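Re: Inga substation retaining wall and stack base, listing boundary

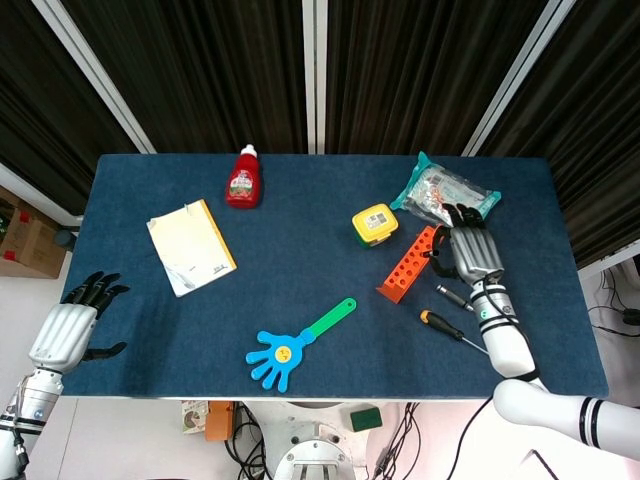

Posted by Siu-fong Ho, 08/03/2022
3 replies | 41 views

Shalini,

On 7 March you wrote:

> The draft boundary follows the parcel line on the west side. I don't
> see why it stops at the retaining wall when the wall was built under
> the same contract as the switch house. Lustari's engineer treats the
> wall as a separate asset. If the boundary goes in as drawn, they can
> take the wall down without any review. Also, is the 30 ft setback
> measured from the face of the wall or from the footing?

Taking the setback first. It is measured from the outer edge of the footing. Sheet 16 of the 1938 set shows the footing projecting past the face on the river side, and the ordinance text says "lowest constructed element." The survey that Maltance prepared used the face. Their line is therefore too close to the building along the whole west side and will have to be redrawn before filing.

On the boundary itself, I agree that the wall should be inside. The parcel line dates from a lot split that came decades after construction and has no bearing on what was built as one job. The contract drawings carry the switch house, the stack base and the wall under a single number (675), and the specification calls for the same concrete mix in all three. That is enough to describe them as one structure in the nomination form. I would cite the contract number in section 7 and attach the cover sheet.

Lustari's report should be read with some care. It recommends removal of the wall on the basis of cracking at two joints, but the crack widths in the appendix were taken on one visit in December and there is no earlier reading to compare them with. It gives no estimate for repair. Cultska priced joint repair on the stack base at $700 per linear foot, and I have asked whether the same method would work on the wall. No answer yet.

Open items:

- Corrected west line from Maltance
- Revised wording for section 7 (I will draft)
- Legible scan of sheet 16; the one in the shared folder is missing its lower right corner
- Owner consent form for the second parcel

Please send comments on the section 7 wording to the list so that they end up in the archive.

Siu-fong

Recent in this list:
Switch house windows, steel or aluminum replacements
Inga stack base: access for core samples
Notice period for demolition permits
Minutes, December meeting (corrected)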